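March, evening

Back in the shared shop at Fastcombe by four. Tiruwork Lencho had the arms powered up already and was swearing at the wrist cables. We moved the tension up a little on the left one and it stopped creeping — good enough to sew with.
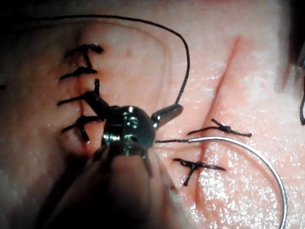 Needle and thread, close up. Two lines on the pad.

I drove first. My loops come out too big and I spend half my time pulling slack. The Teshome board still drops a packet now and then, and the jaws lag when it does. I logged 41 of those before supper.

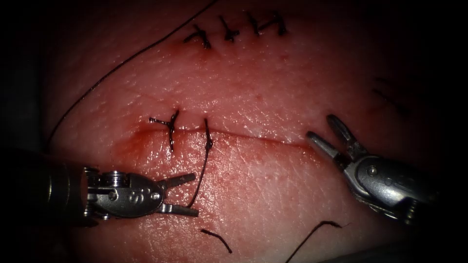
Tiruwork wants to rewrite the grip code before we touch the hardware again. I would sooner swap the board. A new one from Vamley is 200, and we have spent 600 on this build since winter, so we are trying her way first.

She took over after we ate. Her knots are neater than mine and she leaves the camera arm alone. 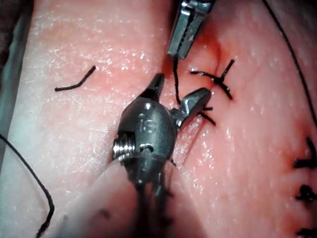 Number 16 over the pad, thread in the other grasper.

Shut down at ten. Need to order cable and ask at Fukis for small pins.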